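Finally Framed the Nuttall Print

I have been carrying the same print from apartment to apartment in a cardboard tube for longer than I care to admit. It's a big moody harbor thing from Nuttall, the little print shop near my old place, and I bought it on a whim in January, in a coat with no working zipper, and then couldn't afford to frame it. So it went in the tube. The tube went behind the door. You know how this goes.

Last month my friend Ita Dunne came over, knocked the tube down with her elbow, and asked what was in it. We unrolled it on the floor with a soup can on each corner and she said it was the best thing I owned, which was sweet and also a little rude about my couch. Anyway, that did it. I went looking for a frame the next morning.

The first quote I got was from a proper custom framer, and it was $389. For one print! The guy was lovely and walked me through all the glass options, and I nodded a lot and then went and sat in my car for a while. I get it, it's skilled work and the sample he showed me was beautiful. I just didn't have it.

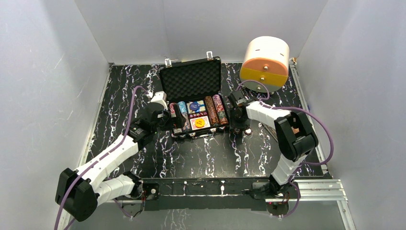
So then I got stubborn and decided to do it myself, with a ready-made frame and a mat cut to order. A lot of places will cut the mat opening to whatever size you ask for, and that's the part that makes a cheap frame look like a real one. I went with a plain black wood frame from Gemeck and ordered the mat separately from Zarnutard, because theirs came in an off-white that didn't look like printer paper.

Measuring was where I nearly blew it. I measured the whole sheet, wrote that down as the opening, and had the order in my cart before I realized the print would fall straight through the hole. The opening has to be a bit smaller than the paper so there's something to tape behind. I also wanted to show a sliver of the white border and the signature, and that meant measuring all over again with Ita on the phone reading my numbers back to me – she has far more patience than I do.
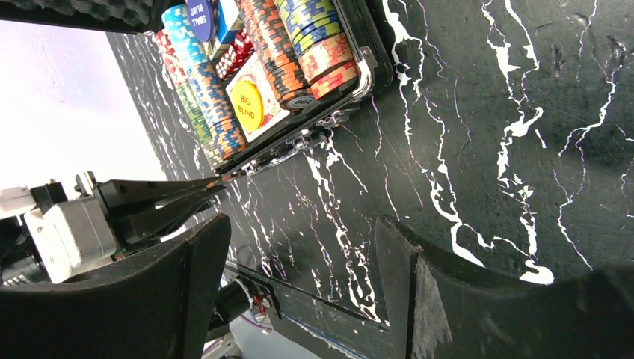 Glass or acrylic?

I went back and forth on this for days. Glass is heavier and wipes clean without any drama. Acrylic is light and won't shatter if your nail gives out, but it scratches if you look at it funny, and the static pulls in every bit of lint in the building. My wall is old plaster and I don't trust it one bit, so acrylic it was.

Peel the film off at the very last second, that's my one piece of advice. I peeled mine, went to answer the door, and came back to what looked like a cat's worth of fluff. I don't have a cat. I ended up going over it with a microfiber cloth and a can of air, closing up the back, flipping it over, finding a hair right in the middle of the sky, and opening the whole thing again. I did that 2 more times before I let it go. There is still a speck near the lighthouse and I've decided it's a gull.

For attaching the print I used Vallutix hinging tape, just two little tabs along the top edge so the paper can hang and move a bit with the weather. My instinct was to tape down all four sides like I was wrapping a package, but paper swells when it's humid and then it ripples. My poor concert poster in the hallway is proof of that. 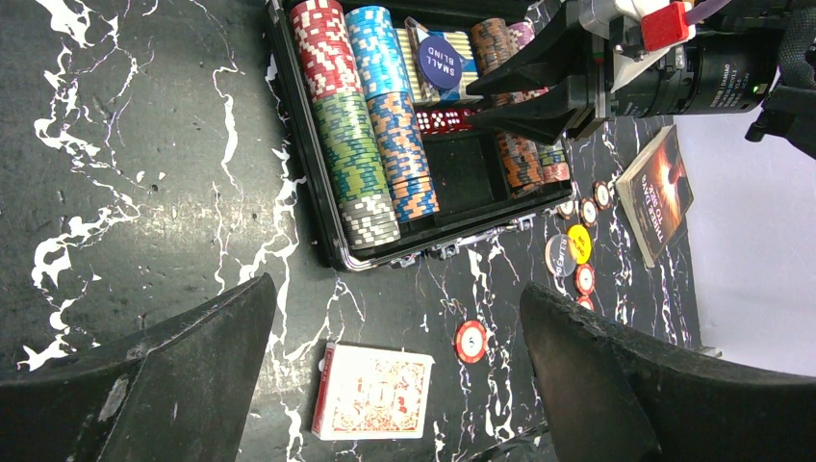
Hanging it took most of an evening. I made a paper template, taped it up, and lived with it for dinner to see if I hated the spot. I did, it was way too high (I always hang things too high). I brought it down by a hand's width and it looked right straight away. Two hooks, a level, one swear word.

All in I spent just under $100, and that includes the tape, most of which is still in the drawer. The corners of the frame aren't perfect up close and the hanging wire it came with was junk, so I swapped it. But from the couch it looks great, and I keep walking the long way to the kitchen so I can go past it.

Now the wall next to it looks bare. I have a botanical drawing that would fit a smaller frame, and Ita has already offered to hold the other end of the tape measure if I make the lentil thing again.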